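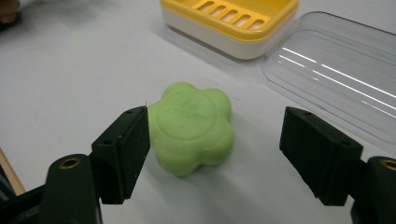
*Soap into dish, fingers open on either side of the soap.*

**tirta_p** · Mon 6 July

Batch 12 of the soap task is up. Same soap, same yellow and white dish, clear lid off to the side. I've done 100 grabs this week and my wrist has filed a complaint. Anything to change before I start the next batch?

**mritchie**

Your left pad is nearly on the petals and there's a proper gap on the right. If they're all like that, the policy will learn to shove the soap sideways before it squeezes. Center it.

**Ruaridh_B**

Disagree. People don't center things. Give it some lopsided ones and it might cope when the dish isn't where it expects. We centered everything in February and got a model that could only pick up soap for a very neat person.

**mritchie**

"Some" is doing a lot of work there, Ruaridh. Some is fine. A whole batch leaning left is a habit.

**tirta_p**

It's a habit. I'm right-handed and I come in the same way every time.

**gayan.r**

Then turn the soap between grabs too. Five lobes, so where the pads land changes a lot with a small twist. I'd also move the lid. If it sits beside the dish in every clip, the model may decide the glare is how you find the dish.

**Ruaridh_B**

Or leave the lid out of half of them.

**tirta_p**

OK: 21 with the soap turned, 21 coming in from the other side, lid wherever it lands. Do I bin the old batch?

**mritchie**

Keep it. Tag it "left-leaning" and let Fraser argue about the mix.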